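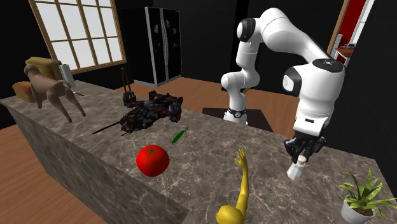
Image: Charito Layug

January 29, 2020

Up before six again. Made oatmeal and ate it standing, then went out to the garage to look at the seed boxes. The onions from Fleury came in yesterday's mail and I had left the envelope on the dryer all night. No harm done, I think. They go in trays next week.

Walked to Minero and back by the river road, 87 minutes with one stop to retie my boot. The water is up over the lower path and there was ice along the fence. I saw three herons standing in the flooded field, well apart from each other. My knee was fine until the hill.

Called Charito after lunch. She is still set on moving in September and has started giving things away. I said I would take the bread pans and the gray coat. She wants me to have the piano too, but I have no wall for it — the only long one has the radiator. We talked for an hour and I forgot to ask about her eyes.

Paid the heating bill. It was higher than last month by 10 dollars, and I had kept the back bedroom shut the whole time. Wrote to the company to ask for a reading.

Finished the library book on the canal. The last chapters are mostly tables and I skipped some of them. The part about the lock keepers' gardens was good, and I copied out the page on beans.

Soup for supper. Snow started at eight, very fine, and it was sticking to the steps when I locked up. Need salt and lamp bulbs tomorrow.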